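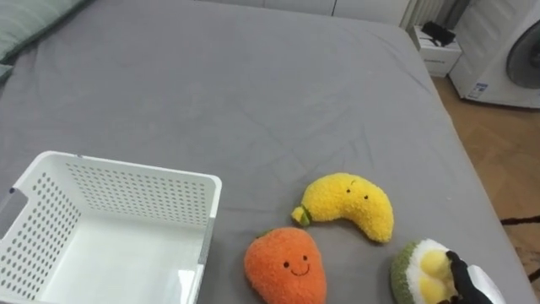

Davoud Amini writes that his fitted sheets come off at the corners after a few months, whatever he pays for them, and asks whether it is the elastic or the washing. In most cases it is the washing, or more exactly the drying. Some of what follows also applies to mattress protectors.

Fitted sheets: shrinkage, elastic and storage
Last updated 14 Nov 2021

Measuring the depth
Measure the mattress from the bottom seam to the highest point of the top, with any topper or protector in place. A mattress sold by length and width alone can vary a good deal in depth. Add 9 cm to the measured depth for the tuck underneath. If the result falls between two sizes, buy the deeper one.

Shrinkage
A sheet marked 100 per cent cotton will usually lose some length in the first few washes. Wash a new sheet once before judging the fit. Most of the loss comes from heat in the tumble dryer. Use the low setting and take the sheet out while the hems are still slightly damp, then finish it on a line or over a door. Polyester blends shrink less but hold on to body oils, and need a longer rinse.

Elastic
There are two common kinds. Cheaper sheets have elastic at the four corners only. Better ones have it all the way round in a sewn channel. Both fail in the same way: the rubber core dries out and the casing stays stretched. To test it, pull a short length of hem and let go. If it returns slowly or stays wavy, the elastic is finished.

Replacement is a small job. Unpick a short gap in the channel, pin the new elastic to the end of the old, and draw it through as the old length comes out. Sew the ends flat with an overlap and close the gap. I use Jibrin braided elastic, 18 mm wide, but check it against the channel first - it was too wide for a set of Osham sheets I repaired in February. Corner-only elastic is sewn directly to the fabric and has to be unpicked and stitched on again under tension.

Bleach shortens the life of any elastic. So does fabric softener used at every wash.

Putting the sheet on
Start with one corner at the head, then the corner diagonally opposite at the foot. Fit the remaining two last. Smooth from the centre towards the sides before tucking the hem under. Diagonal creases usually mean that one corner seam has not been lined up with the corner of the mattress.
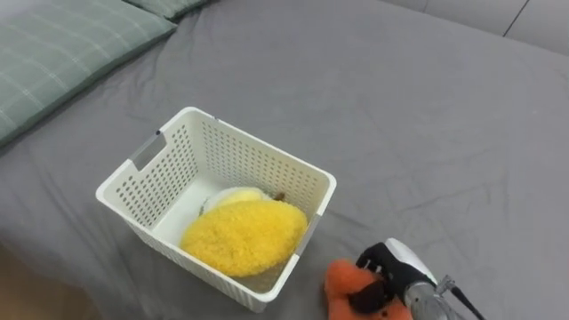
Grey fitted sheet, with pillows in pale green cases.

Creases
Shake the sheet out hard before drying and do not overfill the drum. A light mist of water on a made bed, smoothed by hand and left to dry with the covers back, removes the shallow ones. Ironing the side panels is wasted effort.

Folding and storage
Turn the sheet inside out and put a hand in each of two neighbouring corners. Fold one corner over the other so that they nest, then do the same with the other pair. Lay it flat, fold the elastic edge inwards and fold in thirds. Store the set inside one of its own pillowcases, away from the airing cupboard tank. Plastic bags trap damp and should be kept for travel only.

Clips and straps
Under-mattress straps will hold a sheet with tired elastic for a while. Skorine makes a crossed type that grips all four corners. Choose smooth jaws over toothed ones, which tear thin percale at the hem.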